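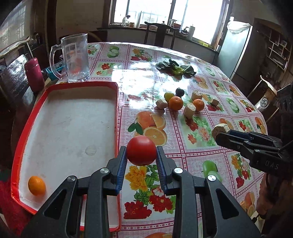

Heloísa Dantas
@heloisadantas · March

Clearing the big table this morning. Fruit goes in the red tray, and anything that isn't fruit gets found a home before lunch.

The tray is the white one with the red rim. It has a ring mark on the bottom that I have scrubbed twice and given up on. Holds plenty, and an orange can't roll out of it.

The tablecloth is plastic, from the Tavares shop, cut off the roll. 60 inches wide. I went in for plain and came out with oranges, apples and flowers in squares. Wipes down with dish soap and a rag.

One problem with a fruit print is finding the real fruit on it. I reached for a printed orange slice before coffee. 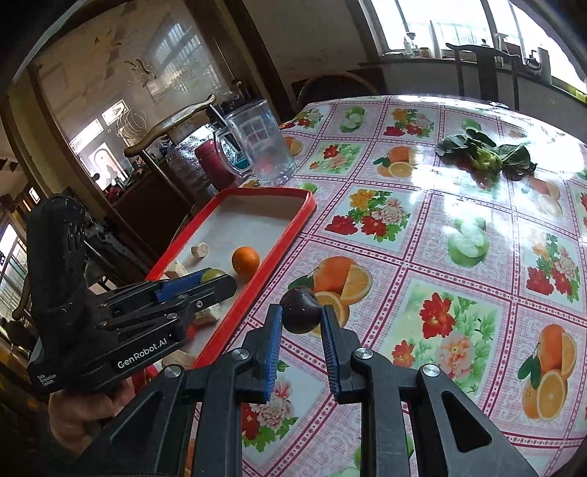
Plum, held above the cloth.

Plums and tomatoes don't go under anything heavy. Oranges can take it.

The glass with the big handle stays out, and so does the dark red one behind it. They live at that end of the table.

To the person who asked about creases in a new plastic cloth: lay it out in the sun by a window for an afternoon. Don't iron it. I ironed the Irkby one and it's now a shelf liner.

Next up is the drawer with the 23 lids. Will post when it's done.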